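Home News Hardware Software Events Jobs Contact

Hirico compares two hand-held grippers for demonstration recording

Hirico has finished the first round of a comparison between two hand-held grippers used to record manipulation demonstrations, and will keep the newer of the two for its autumn work. The devices are the Jako, which the company has used for two years, and the Femow, a lighter unit with a wider jaw opening. Results were circulated to partner sites in September.

Both grippers are operated in pairs, one in each hand, and both are tracked by printed markers on a cube fixed near the base. The operator performs a task directly, and the jaw width and hand pose are logged against video. The recordings are later replayed on a pair of fixed arms to check that the motion falls within reach and joint limits.

The round covered 22 household tasks, among them opening drawers, moving small containers, folding cloth and plugging in a charger. Operators produced 3879 recordings in total, split evenly between the devices except for one left over on the Jako side. A recording was rejected if the pose track had a gap longer than a fixed limit, if the jaw signal dropped out, or if the operator marked the attempt as failed.

Pose tracking was the largest source of rejected material for both devices. With the Jako, most gaps occurred when the operator turned the wrist inward and the cube faced away from the camera. The Femow carries its cube farther from the palm, and the same motion usually left at least one face in view. The gain was smaller on tasks done close to the body, where the forearm itself got in the way.

Jaw readings told a different story. The Jako encoder held its calibration through a full shift. The Femow encoder drifted and had to be zeroed at every change of operator, a step the test plan had not allowed for. Obsa Workneh, who ran the comparison, said the drift was repeatable and could be corrected afterward in software, provided that the zero position was recorded at both ends of a session.

"A bad jaw width can be fixed later if you know the offset," Workneh said. "A missing pose is gone. That decided it for us."

Weight was measured as well. The Femow is 155 grams lighter per hand, and operators were asked to score fatigue in the wrist and shoulder after each block. Scores favored the lighter unit in the second half of a shift and showed no clear difference in the first.

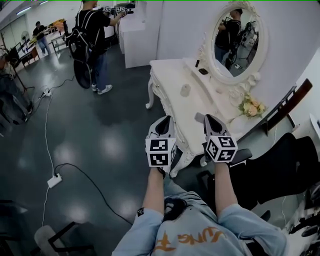 Mirrors and polished surfaces were treated as a separate case. A reflected marker can be read as a second device, and early versions of the tracker sometimes jumped to it. The current version rejects mirrored patterns before solving for pose. Hirico reports that more than 62 test recordings were made near reflective objects with each gripper and that the remaining errors came from glare – mostly ceiling lights on glossy floors – and not from false detections.

Kenneth Catacutan, who maintains the replay arms, noted that jaw shape still limits what transfers. The Femow fingertips are softer than the pads on the arms, so grasps on thin or slippery items that held in the hand may slip on replay. A matching set of pads has been ordered from Pärn and will be fitted before the next round.

The second round will use the Femow only, with a stiffer encoder mount and two camera positions. Jako units will stay in service as spares. Hirico has not said if the recordings will be released outside the partner group.

Related items

Pärn revises fingertip pad range
Marker cubes or bare tracking: notes from a bench test
Encoder drift in low-cost grippers
Replay arms: setting joint limits before a long run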